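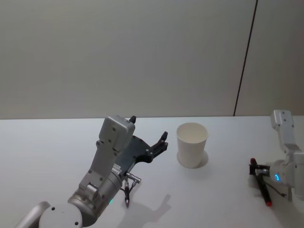

The coffee cart at Drullberg station opens at 5:30 in the morning, six days a week. Its owner took it over two years ago from a couple who were moving south, and she has run it alone for most of that time. We spoke after the morning rush, sitting on the low wall by the bike racks.

She had worked in insurance before. "I processed claims for Cemar for nine years," she said. "I liked the people and I was fine at the job. But I had a savings account with nothing to spend it on, and the cart came up for sale on the notice board at my gym."

The station permit was the hard part. It took from spring until December to transfer, and she paid storage on the cart the whole time. "They wanted a new drawing of the water tank. Then they wanted the drawing in a different format. I drove to the Skarix office twice to hand over the same three pages."

Her busiest day so far brought in 467 drinks. A signal fault had stopped the northbound trains and people kept coming back for a second cup. On a normal day the number is a lot lower, and in January it drops again. She orders paper cups by the case, 2,000 at a time, and keeps them in her hallway at home. "My sister thinks it's a terrible way to live. You have to turn sideways to get to the bathroom."

The beans come from Salameh, a small roaster across the river. She tried a cheaper supplier for one month and went back. "Regulars noticed the first week. One man didn't complain, he just started buying tea."

Prices went up last fall, for the first time since she bought the cart. She put a handwritten sign out 2 weeks ahead and expected arguments. There were hardly any – a few people rounded up and told her to keep the change.

I asked whether she wanted a shop with a door and a heater. She has looked at one, a former key cutter's on the south side of the station. The rent was $2,083 a month before utilities. "I'd need staff to cover that, and then I'm doing schedules and payroll. I did enough paperwork at Cemar."

For now she is more interested in replacing the grinder, which has started slipping on the finer settings. She has found a used one and plans to pick it up next week, if the van passes inspection.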